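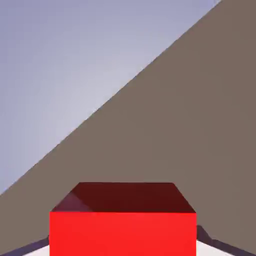
What is a secured credit card?

It's a regular credit card backed by a deposit you make up front. The deposit sits in an account with us while the card is open, and your credit limit is the same amount.

The Hiltby Secured Card
Posted 3 May 2020 by Rekha Sachdeva

The Hiltby is the plainest card Karska Credit Union issues. It has no airport lounge, no metal finish and no concierge who will get you into a restaurant. You buy groceries with it, you pay the bill, and we tell the credit bureaus that you did. Do that for long enough and other lenders start sending you mail, most of which you should recycle.

Who it's for

People with no credit history, people with a short one, and people whose history is long and makes for uncomfortable reading. We've seen all sorts. An old bankruptcy won't rule you out, though we will ask whether it has been discharged. An unpaid balance with us will rule you out until it's settled, and yes, we remember.

What it costs

The annual fee is $22, charged on your first statement and then once a year. There is no application fee and no "program fee," a phrase we have seen elsewhere and still can't define. The minimum deposit is $500. You can add to it later if you want a higher limit, up to whatever we agree with you in writing.

Interest is charged on anything you carry past the due date. The rate is printed on the agreement in type you can read without a magnifier, and it is high enough that we'd suggest paying in full. A lender telling you to avoid interest is an odd sight, we know.

What you get back

Purchases at gas stations earn 2 percent, credited to your statement in July. Nothing else earns anything. We looked into a points system and found that it needed its own brochure.

Getting your deposit back

If you close the account, we take what you owe out of the deposit and return the rest by check or transfer. If you've paid on time and ask to move up to the Jaunzems Card, our unsecured one, the deposit comes back to you and the account stays open, so your history carries over. You do have to ask. The computer has never been known to volunteer.

Please don't treat the deposit as a payment. It won't cover a bill you forgot, and a late payment gets reported the same as on any other card.

Applying

Bring a government photo ID, proof of address and the deposit to the Farkomwood branch. A utility bill works for the address. A pizza box does not, although it was a good try. You can also apply by phone and mail us the paperwork. We have over 956 Hiltby cardholders at present and have room for more.

Membership is required, and you can join at the same desk with the same pen.

Filed under: Cards & Credit > Starting Out, Starting Over

Karska Credit Union, Farkomwood branch | Contact us | Copyright 2020 Karska Credit Union. All rights reserved. | Back to top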